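Junio · Redacción de Losisine
24 comentarios · 1790 veces compartido

Frutero de juego Flikunora, con platos de postre
Ref. 3819

Hay juguetes que se quedan en el cajón a la semana y otros que acaban siempre en medio del salón, y este frutero (lo decimos con mucho cariño, porque llevamos años vendiéndolo) es de los segundos. Sirve para montar una frutería, para poner la mesa a los muñecos o para jugar a las meriendas una tarde entera de lluvia, y también lo piden mucho las escuelas infantiles para los rincones de cocinita.

El juego trae 4 piezas y dos platos. Las piezas tienen un tamaño cómodo para manos pequeñas y pesan muy poco, así que se pueden apilar, repartir y hasta lanzar sin grandes disgustos. Para limpiarlas basta un paño húmedo con una gota de jabón; mejor no dejarlas en remojo, ¡que luego tardan una eternidad en secarse!

Si ya tenéis en casa la cocinita Mottram, los platos caben en su estante de arriba, y quien quiera ampliar la despensa encontrará más verduras en la serie Osum.

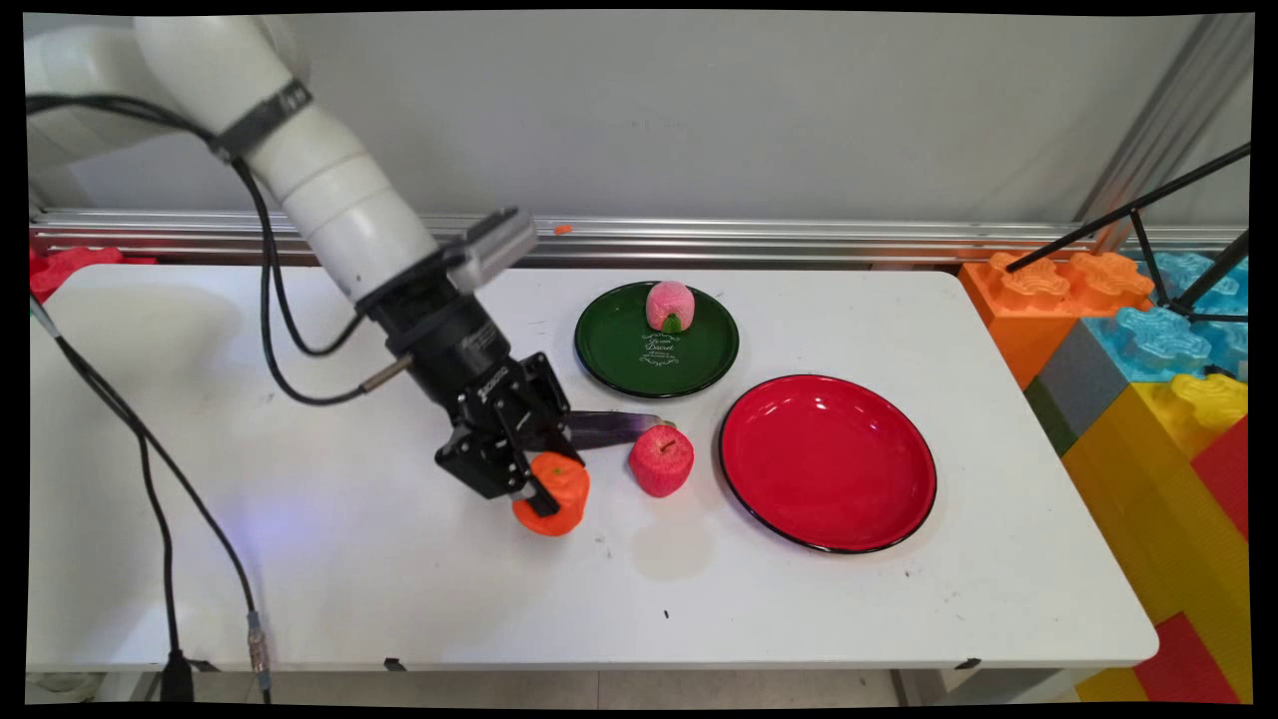

Losisine · Departamento de Juego y Cocinitas

La naranja lleva su rabito verde y una piel con relieve que da gusto tocar, y la manzana rosa y el melocotón con su hoja quedan preciosos servidos de postre. De los platos, el rojo es el más grande y el verde oscuro va decorado con letras blancas, muy de pastelería de las de antes.

Artículos relacionados
Cocinita Mottram
Verduras de juego Osum
Cesta de la compra Flikunora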